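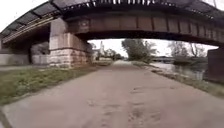 L'allée pavée sous le pont métallique

Roues de trottinette Rotaline Stimdale, lot de 2

J'ai monté ces roues sur ma vieille trottinette en novembre et je ne les ai plus quittées ! La gomme est tendre (sur les pavés, mes poignets disent merci) et le roulement tourne longtemps, sans bruit. Comptez quatre tours de clé et c'est posé, même quand on bricole comme moi, sur un coin de table.

Compatibles avec les fourches Jetow et Rustad, axe vendu à part.

Réf. 131
Coloris : noir ou gris
Expédition sous 9 jours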